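Roswitha Hämmerli
Wednesday, June 5, 2019

OK the pattern thread you all kept asking for! I've been papering and re-covering small spaces in this house for two years now and I have a LOT of feelings about busy prints in tiny boxes. Get a drink.

First thing. Small spaces can take a loud print way better than big ones. I put a huge fern paper in our living room in Veltberg and was sick of it by November. The same fern inside a closet? Still makes me grin every time I open the door.

Leopard is my favorite of all of them. People hear leopard and think brown and gold, somebody's aunt's handbag. But go look at the pinks! Lavender-pink with darker pink spots is so soft that from across the room it nearly reads as a floral.

Check the spots before you buy. Some are round, some are like little broken rings, and some have a dip at the top so they come out like hearts (I love these, my sister can't stand them).

Also check the repeat. If the print mirrors itself you'll get rows that face each other, and your eye finds that line fast. I don't mind it one bit on a back wall. Just center it, please, please center it.

My first try was the inside of an old cabinet, 53 inches wide, and I started from the left corner like a fool. Ended up with half a spot down the right side. Peeled the whole thing off and started over on a Sunday night with the radio on.

Now what goes on the bottom! Everybody says plain white under a loud wall. I did plain white. It looked like I'd run out of money.

Gertraud Plattner (she runs the sample room over at Ruchti and has way more nerve than me) told me to go dark. Dark brown marble look, with veins in it. I laughed at her. Then I laid a sample down next to the pink and went very quiet. 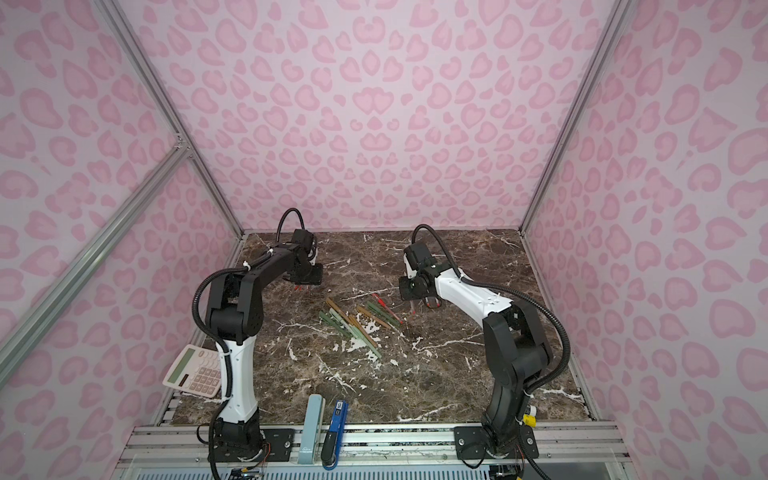
Pink leopard on three sides, dark brown marble underneath. Look at those white and cream veins!!

The pale veins are what pull it together for me. They pick up the light part of the print, and the brown keeps all that pink from floating off into a candy store.

And same print on the back AND both sides, no plain wall for a rest. I used to chicken out and do only the back. Never again.

Next up is the shelf nook in the hall. I've got samples from Sundus coming, one zebra in a dusty green and one more leopard in blue. I'm leaning blue. Tell me your vote, I'm cutting on Saturday either way!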